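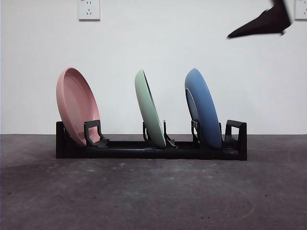
3.2 Storage of washed plates

Figure 2. Dish rack of the low, open type, with pink, green and blue plates stored on edge.

The second part of the household study dealt with the way plates are put away after washing. Visits were made to 40 homes in Perkent and Willent, and a record was kept of where the plates stood at 18:00, before the evening meal was prepared. In both towns the open rack was the most common form of storage. Many households used it as a permanent place for the plates in daily use and kept the cupboard for guests.

The racks varied a good deal in length and in the height of their supports. The type shown in Figure 2 is long and low, with a black plastic base and short uprights. The three plates stand apart from one another along the rack. The pink plate leans back towards the left, so that part of its inner face is turned outwards, while the green and blue plates are seen almost edge-on. Differences of this kind in the angle of lean were noted for every rack in the study, as they affect how much room a plate takes up and how easily the next one can be lifted out.

Respondents were asked which plate they would take first from a partly filled rack. Most named the one nearest to the hand they normally use. Colour was mentioned less often, except in homes where each member of the family had a plate of a particular colour. In these homes the order of the plates tended to remain the same from one visit to the next, and several respondents could give it without looking at the rack.

Spacing was treated as a separate question. The Lobo survey of kitchen habits had suggested that people fill a rack from one end and leave the remainder free. Our own visits gave only partial support to this view. In Willent the plates were usually spread along the whole length, whereas households in Perkent more often grouped them by size. The effect of rack length on these habits is taken up in Section 3.3, together with the results from Prarnum.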